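Search this site Enter keywords Go

Nestargate Hall: room safety checklist, with comments
Checked 2026-09-07

1. Way in and way out. Both doors open fully and the green sign is lit. I did have to move a rather handsome umbrella stand, so please, whoever loves it, keep it in the lobby!

2. Fire extinguishers. In date, pins in place. Fargate serviced them in February and left the tags nice and clear.

3. Kitchen. The urn lead is fraying near the plug, bless it, after so many years of tea. Taken out of use until a new lead comes.

4. Heaters. Two of the 2,000 watt ones are fine. The Lokel one smells of hot dust, so do give it a good brush before the cold sets in.

5. Walls, floors and surfaces. Pale walls and dark floors show the scuffs sooner than you'd like, so wipe little and often, and mop up spills straight away.
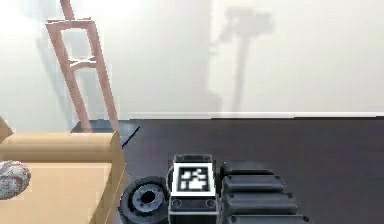
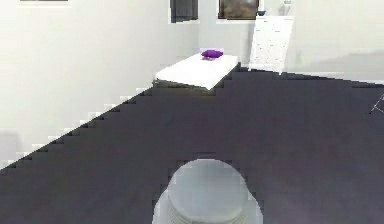
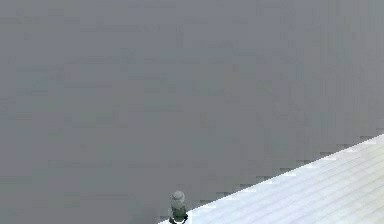

6. Chairs. All 37 looked over and 34 passed. The other three have wobbly legs and are tied together in the store with a red ribbon (please don't be tempted).

7. First aid box. Plasters are low again, and the eye wash needs replacing.

Contact us | © Nestargate Hall | Back to top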